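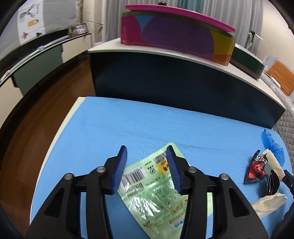 A green snack package on a light blue tabletop.

Hanrahan Black Walnut Boards, 4/4, rough sawn
Reviewed by Morag Purves, 11/4/19

I ordered 16 board feet for a blanket chest and a pair of small shelves. The boards came wrapped in cardboard with the ends waxed. Color is a medium chocolate with some purple in it, and one piece has a wide band of sapwood that the listing did not mention.

Moisture read eight percent on my meter. Two boards had a slight cup, which came out at the planer with enough thickness left for 3/4 finished. Grain is mostly straight. It planes clean with sharp knives, but there was tearout near a knot on the longest board - I went to a card scraper there. It glues well and takes oil evenly. Sanding past 200 grit made no difference I could see.

The total was $106 with shipping. That is more than my local yard charges, but the yard seldom has anything over six inches wide.

4 out of 5. I took one off for the sapwood.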